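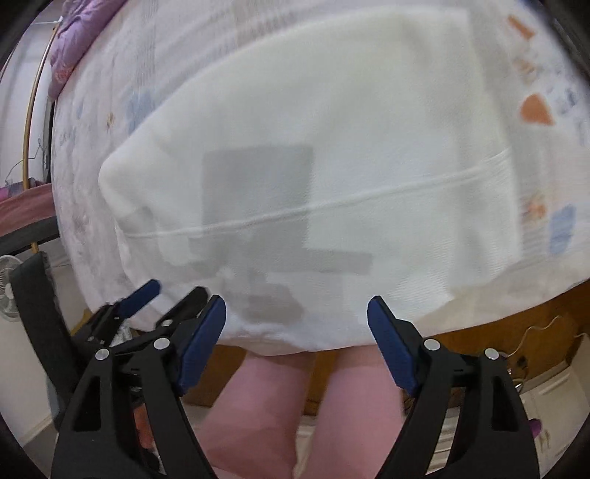
Issue 3074

Come watch the Sun with us! The Orkwood aurora and solar weather group wants two new observers for its evening desk in Wurstead. You'd check the day's flare reports, log sunspot groups and help Niamh Conneely write the short forecast that goes out to our members.

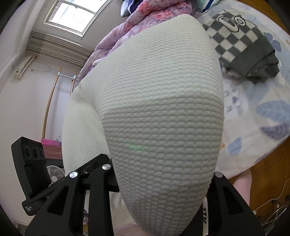
No degree needed — if you can read a simple graph and like a clear sky, we'd love to have you. Shifts last two hours, training is free, and you can start right away. Write to Niamh at the Hennessy Observatory by 2025-11-18.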